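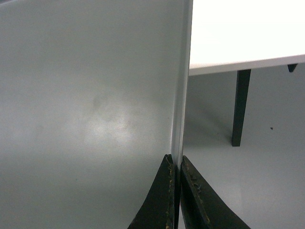
7 min read

The door had been up for nine days when the first mark arrived, and it arrived at exactly the height of a person's hand. My sister-in-law pointed it out to me before she offered me coffee. She had bought a whole kitchen of these doors, tall ones, floor almost to ceiling, in a pale gray that Vitwood sells under the word "Quiet." The brochure was still on the counter. It said the surface "resists the traces of everyday life." She wiped the mark with a damp cloth, then a dry cloth, then her sleeve. It moved a little to the left.

I have been looking at gray panels ever since, which is not how I planned to spend the fall. They are hard to avoid. They're in kitchens, dentists' waiting rooms, hotel closets, the backs of elevators, the fronts of the desks in my bank. White went out because white shows dirt. Black had its turn and showed dust, flour, dog hair and every place anyone had ever leaned. Gray was supposed to be the sensible one. It was going to hide things.

Whether it hides things depends on where you stand, and this is my first complaint about the showrooms. A showroom is lit from overhead, softly, by people who know what they're doing. You walk up to the door straight on. You see color. At home you see the same door from the hallway at four in the afternoon, in November, with the sun coming in low through the window over the sink, and what you see then is a sheet of glare with somebody's palm in it.

I took this up with the salesman at the Clurico studio, a pleasant man in very clean shoes. He told me the finish was "practically self-maintaining." I asked him what the word practically was doing there. He said the coating was engineered at a microscopic level. I asked what the coating was. He said it was proprietary. I pressed my thumb against the display door, harder than anybody presses a door, and tilted my head until I found the angle, and there it was. He gave me a microfiber cloth with the company name on it. They give one to everybody, it seems, along with the self-maintaining door.

The price of the tall larder door in that finish, hinges included, fitting extra, was $1,363. The same door in the ordinary finish was $487 less. I asked to see the ordinary one beside the special one and was told that they weren't set up to be shown together. I could see the ordinary finish on a sample chip the size of a cracker. I put my thumb on that too. On a chip that size a thumbprint covers so much of the surface that you can't see it as a print at all; it just looks like the chip.

Florêncio Azevedo has hung doors for a living since he was nineteen, and he has views on chips. "You're choosing something six and a half feet tall from something you could lose in your pocket," he told me. He won't tell customers which finish to buy. He used to, and then they'd call him when it marked. What he'll do is lean a full panel against the wall of the room where it's going to live and make them walk past it for a weekend. Most of them, he says, end up sending back the first one they picked. The showrooms don't love him for it.

I watched him fit a run of gray fronts in an apartment on the third floor of a building with a tiny elevator, which meant the tall ones came up the stairs. He wears thin cotton gloves, and he carries each panel by its edges. He took the film off last, after the hinges were set and the gaps were even, and even so there was a smear on the second door from the right by the time we stepped back. He said it was glue from the film. The owner said it was a fingerprint. They both got down and breathed on it, and I don't think either one changed his mind.

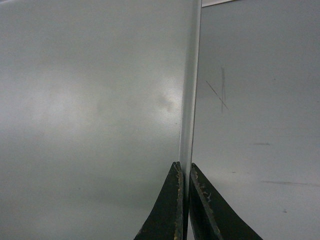
Smudges at least come off, or most of them do. Scratches are the part of the brochure where the print gets small. Vitwood's care sheet, which you get after you've paid, says that "fine surface lines may develop in normal use and do not constitute a defect." Clurico's says nearly the same thing in a nicer font. Kerr, which makes a cheaper range sold mostly to landlords, doesn't mention scratches anywhere, and I found that I respected them for it, a little. Their door costs what a door used to cost. Nobody at Kerr gave me a cloth.

A scratch in a matte gray surface is a strange thing. You'd think it would be lighter than what's around it, because you've taken something away. Often it reads darker, like a pencil line. Two of them that happen to cross will catch your eye from the other side of a room, when a dozen running the same direction might pass for grain or for nothing. I have a pair on the side of my own filing cabinet. I know where they came from (a belt buckle, mine) and I have bought three different products to deal with them. The first was a wax crayon in a shade called Pebble, and all it did was fill the lines with Pebble. The second was a polish that left a shiny oval on a surface that was meant to be dull, so now I had scratches in a spotlight. The third was Sernel.

Sernel deserves its own paragraph because four separate people recommended it to me with real feeling. It's a cream in a squat tube. You rub it in circles, wait, and buff. The label promises to "restore the original depth," and I can report that for the rest of that evening the lines were harder to see. By the following week they were back. I suspect I'd been looking at a film of cream. People swear by it anyway, and I think I understand why. Once you have knelt on a floor for twenty minutes rubbing a cabinet in circles, you would like it to have worked.

I put this to Hưng Lại, who refinishes furniture and office fittings out of a shop behind a tire place, and he laughed at me for a while. He has been asked to fix a lot of gray doors. Mostly he says no. A solid painted door he can sand and spray again. With a thin factory finish over a board, he told me, there isn't enough there to work with, and anything he does in the middle of the panel will show as a patch the moment the light comes across it. He'd sooner sell you a new door or talk you into living with the old one. He charges nothing for the talking. "They want it to look like it did in the truck," he said. "It never even looked like that in the truck."

What he looks at first, when somebody brings him a panel, is the edge. He doesn't much care about the face.

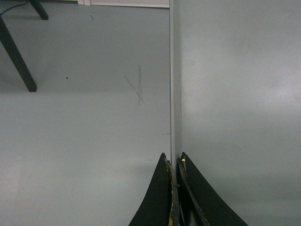

I'd never thought about edges before that conversation, and now I'm one of those people who runs a finger down the side of a restaurant's wine cabinet. The face of a panel is where the advertising goes. The edge is where two surfaces have to be made to agree, and it takes the knocks from vacuum cleaners and shoes and grocery bags. It's also where the eye is easily fooled. Look along a pale panel with the floor behind it and the rim can have a thin dark line down one side, sharp as you like, while on the other side it simply fades into the face, so that you couldn't put a pencil on the place where the edge stops and the front begins. Salespeople call this "seamless." Lại calls it the light being kind. He turns the thing ninety degrees and checks again.

Azevedo has his own test, which involves a flashlight and which he asked me to describe only in general terms, since he uses it to argue with suppliers. Generally, then: you hold the light low and look along the panel at what it picks up. He has refused deliveries on the strength of it. One shipment of Vitwood fronts went back twice. He says the third lot was fine, and when I asked how fine, he moved his hand from side to side in the air.

I called Vitwood about all this and was passed along to someone in customer experience. She said that the company's finishes undergo extensive testing. I asked what the tests consisted of. Abrasion and staining, she said, to the relevant standard. I asked whether anyone had tested for a child with peanut butter on his hands, and she said, after a pause, that results may vary by household. That was the most useful sentence I got from any manufacturer, and I've written it inside the cover of my notebook.

There's a case for the other side and I should make it. The doors are easy to clean of anything you can see and reach. They don't yellow, or haven't yet in the houses I visited. They make a small room feel less busy, and if you've lived with raised moldings you'll know how much grease a molding can hold. My own kitchen has old painted doors with beading around every one, and I've had a butter knife wrapped in a dishcloth in those corners more times than I'd like. A flat panel spares you the butter knife. I'd pay something for that. I wouldn't pay $487 on top of the something, on the word of a man who couldn't tell me what the coating was.

My sister-in-law has had her kitchen for 14 months now. I went back to see it last week. She has a spray she likes, a homemade one, mostly water with a drop of dish soap, and she does the doors after supper with an old T-shirt. The Vitwood cloth shredded in the wash. The fridge side is the worst, she says, and the tall door by the window has a line in it that she blames on the man who delivered the fridge.

I asked if she'd buy the same ones again. She said she would, but in the green.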